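Baltach Team Kit Bag, 900

For clubs, coaches and the one parent who always ends up carrying everything 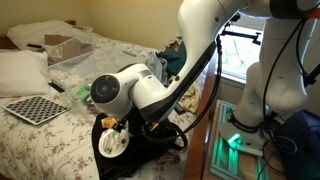
What it is

A large holdall for a youth football side's kit: shirts, shorts, socks, bibs and whatever was left on the touchline in July and has been in the boot of someone's car ever since. It swallows a full set of match kit with room for the warm-up tops, and it has a separate base section so that muddy boots can travel in the same bag as clean shirts without the two getting acquainted.

The 900 replaces our older Plultholm bag, which was well liked and had a zip that wasn't. The new zip is chunkier, runs the full length of the lid and can be worked in gloves. We have also moved the handles, after several customers pointed out that the old ones were perfectly placed for banging the bag against your own knees.

What's in the bag (before you put anything in it)

Main compartment with a full-length lid
Base section for boots, with 4 mesh vents
9 numbered inner pouches, enough for the substitutes and the goalkeeper's spares
Clear pocket on the lid for the team sheet
Shoulder strap, padded, removable
Two grab handles and an end handle for dragging, which we know you will do

Colours

Navy, black, bottle green and a red we call Rimlow. The Rimlow is brighter than it looks on most screens. If your club red is a dark one, ask for a swatch first. We send them free and it saves everybody a parcel.

Printing

Club badge on one end, club name along the side. Send the badge as a proper artwork file if you possess such a thing. A badge copied off the clubhouse website and blown up to the size of a dinner plate will come out looking like it. We can redraw most badges for a small charge, but heraldic beasts take longer and Latin needs checking by someone at your end.

Squad numbers on the pouches are included. Players' names are not offered on the pouches, as under-tens change clubs more often than they change socks.

Printed bags can't be returned unless we have got something wrong. Please read the proof. Then have someone else read the proof. We have a very handsome bag in the office for a club called "Untied".

Ordering

Single bags are sent from stock. For 5 or more, the set-up charge for printing is waived. Clubs with an account can add bags to a kit order and have the lot delivered together, which is tidier but means the bags wait for the slowest shirt.

Care

Empty it. Wipe the base section with warm soapy water and leave the lid open until dry. Don't put it in the washing machine. It won't fit, and people have tried.

The shoulder strap can be hand washed. Spare straps and pouches are listed under Laskowska Spares, along with the old Plultholm zip pullers for anyone still holding out.

Page updated Dec 30, 2021. Bottle green is out of stock at present and can be back-ordered.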